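Kellel Two-Arm Table Unit

For break rooms, pantries, reception counters and tray stations

Overview

The Kellel is a two-handed robot for light tabletop work. It picks up small packages, moves them, sets them down and throws them away when asked. It was made for workplaces where somebody on staff loses part of every shift to clearing tables and restocking drinks, and where that person was hired to do something else.

Phetsri sells the Kellel as a complete station. The price covers the robot, the setup visit, the training of your staff and the first year of service. You supply the table and a power outlet.

What it handles

Drink cartons, cups with lids, snack boxes, folded napkins, small bottles and most items that fit in one adult hand. It isn't meant for hot liquids, open glassware, knives or anything heavier than a full one-liter bottle. Soft packages are fine. The fingers close until they feel resistance and then stop, so a juice box that is already dented can be picked up without being squeezed flat.

Each hand works alone or with the other. Most sites use one hand for picking and keep the other clear of the table until it is needed.

Setting up the table

A plain table against a wall works best. Keep the surface mostly clear. Anything that must stay in a fixed place, such as a bin or a small appliance, should be marked with tape on the tabletop so that it goes back to the same spot after cleaning. Masking tape is good enough. Use a color your cleaning staff will notice and tell them to leave it alone.

If the fixed item moves by more than the width of a finger, the robot will pause and ask for a check at the screen. Anyone on the staff list can clear the pause. It takes a few seconds.

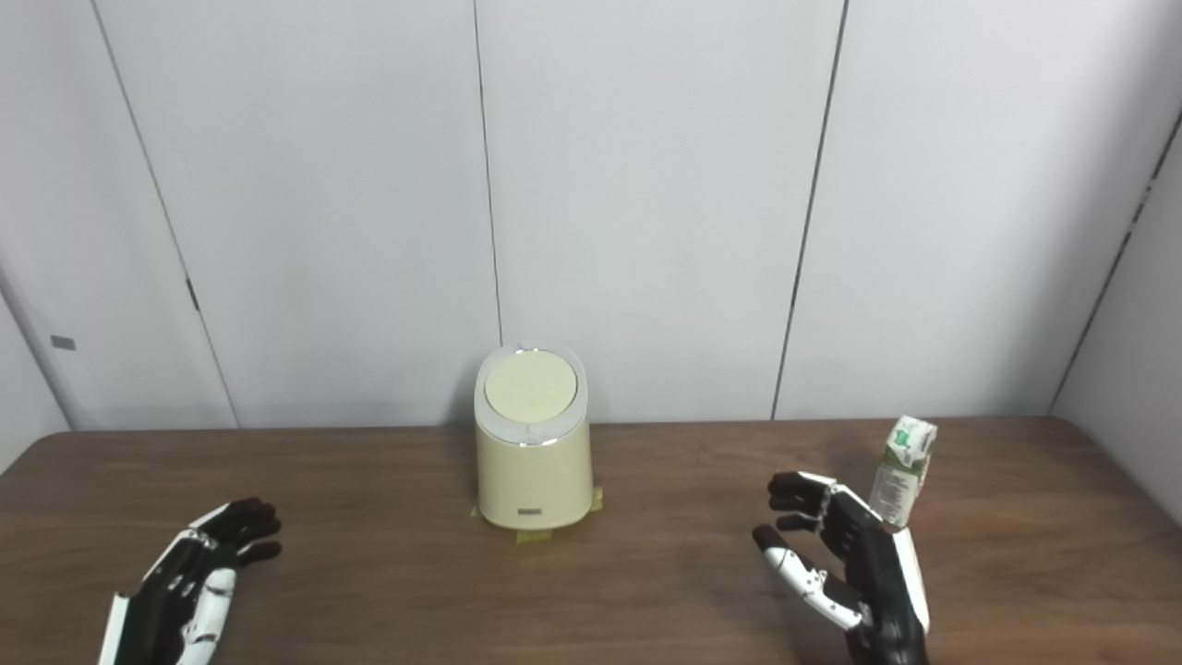

Decha Siriwan wrote to us that the taping was the part he expected to hate and that it ended up being ten minutes with a roll from the supply closet. His complaint was with the pauses. In the first weeks people kept nudging things when they wiped down the table, and the robot stopped every time, and whoever was nearest had to walk over. He asked for a wider limit. We have added one to the site settings, but we suggest leaving it alone for the first month while people get used to working around the marks.

What changes for staff

Buyers ask about this more than they ask about speed, so we put it on the product page.

The Kellel does not take over a whole job at any site we supply. It takes over a set of small tasks that used to be spread across several people. At the Arnel office, clearing and restocking was done by the front desk between calls. The front desk still orders the drinks, still unpacks deliveries and still decides what goes on the table. They no longer leave the phones to pick up empties.

There is new work too. One person per shift has to be the contact for the robot. That means starting it, answering its pauses, wiping the fingers and writing down anything odd. Plan on 14 minutes a shift for this once people know the routine, and more than that at the start. Put it in somebody's hours. Sites that treat it as a favor tend to end up with a robot that is switched off by December.

Kaisu Saarela runs our staff training. She asks that the people who now do the clearing be in the room for the first session, along with their manager. They know which cartons leak, where the cups pile up and what time the table gets busy. That goes straight into the schedule.

If you have a works council or a union, speak with them before the setup visit. We can send the task list and the safety sheet ahead of time.

Cameras and privacy

The robot looks at the tabletop through a camera in its head. Pictures are used for the task and then erased, unless your site turns on saved sessions for troubleshooting. Saved sessions are off when the unit arrives. A small sign comes in the box and should be put up where people can read it.

Working near it

The arms slow down when a person comes within reach and stop on contact. Staff can take things off the table while it is running. There is a stop button on the base and a second one on a cord, which most sites hang at the end of the table.

Specifications

Model number: 2508
Arms: two, with five-fingered hands
Hand finish: black and white
Working time on battery: 8 hours
Working time on wall power: no limit
Items stored in the starter list: 32
Setup visit: one day
Staff training: two sessions, at your site

In the box

Robot and base
Charger and power cord
Corded stop button
Spare fingertip covers, two sets
Wall sign
Printed quick guide

Optional

Keleo floor stand with locking wheels, for sites with more than one table
Extended item list, added by our staff from samples you send
Second-year service

Ordering

Units are built to order. Séverine Charpentier handles quotes and can arrange a visit to a site that already has one running. Have the table height, the table depth and a list of the items you want handled ready when you write, and say whether the station will run on battery or from the wall.

Returns are accepted up to one month after the setup visit. The training fee is not refunded.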